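Putting the Study Room Straight: a project report
30 November 2020
By a second-year student, Coststead

Our project began with a grumble, as I suppose many do. The study room at Coststead was always in a muddle by teatime, and we wanted to learn whether a simple rule about chairs would help.

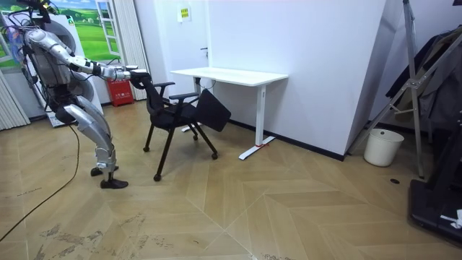

Each chair was to go back to its own desk at the end of a session, which sounds easy until you try it! We argued happily over how to mark the places. The strip of red tape on the floor by the foot of the white desk is the sort of marker I like best, as it is cheap and cheerful.
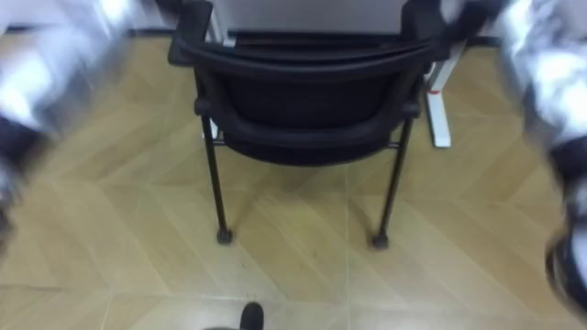 Chairs without wheels deserved a section of their own, and I'm afraid mine grew rather long. The black stacking kind, with its thin legs and little round feet, needs lifting a touch, or it scrapes dreadfully.

We put 30 questionnaires out and read every one over a great deal of tea.

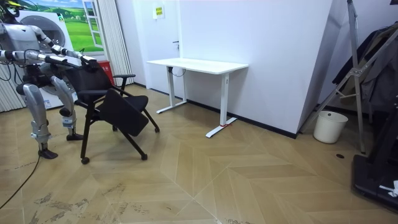

A reader of our first draft wrote that the rule ought to cover folding tablets too, as people leave them down and the next person bumps a knee. We have added it to the plan for January.

Contact the project group | © Coststead | Back to top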